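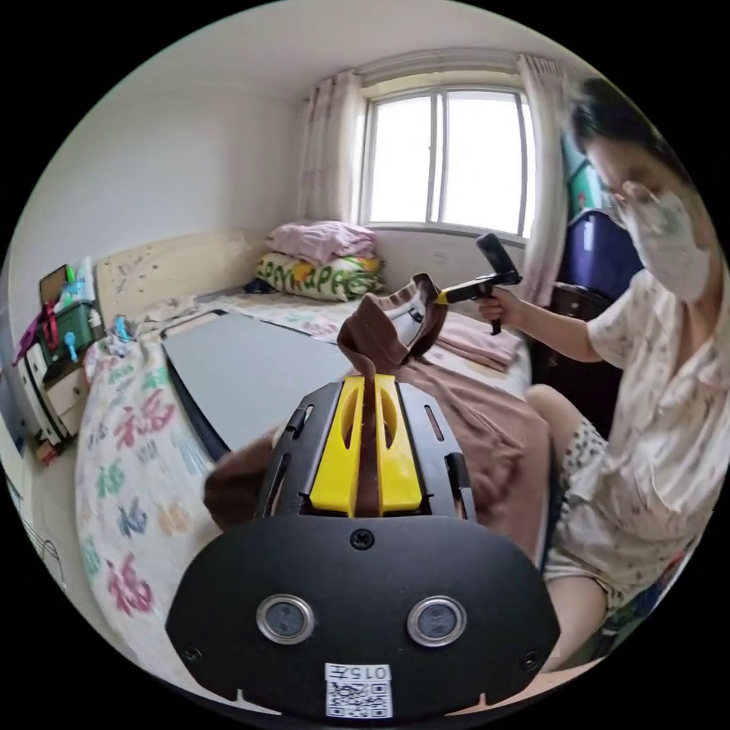
Jellcombe wants to know if the bedding line can be closed out before year end -- short answer, not quite.

Progress report, Gestaston rooms, December 23, 2025

Where we are. Bed making and folding are on track, 14 rooms done out of the planned set. Room with the 福 bedspread is in progress: brown sheet still loose over the near corner, pink blanket folded and stacked on the pillow at the window end, pink towel folded on the bed. Gray board lying flat on the bed, partly under the brown fabric, so nothing final on that one yet.

Linen. Over 100 pieces sorted and put on the shelf list. Flikard delivery came short by 6 pillow covers, they have been told and will send the rest with the next order. No extra cost to the grant.

Problems. Folding thin sheets takes longer than we budgeted. Big ones slide off the side of the bed and have to be started over. We tried folding in thirds first -- better, still slow. The written steps need a rewrite, the corner part is confusing and teh towel part is missing.

Spending. Laundry is under, shelving is over. Castaño invoice not in yet so the total will move a little.

Next. 3 rooms left on the Gestaston list, then the closet sort. Asking to keep the unspent laundry money and use it for storage boxs. Full figures in the April report.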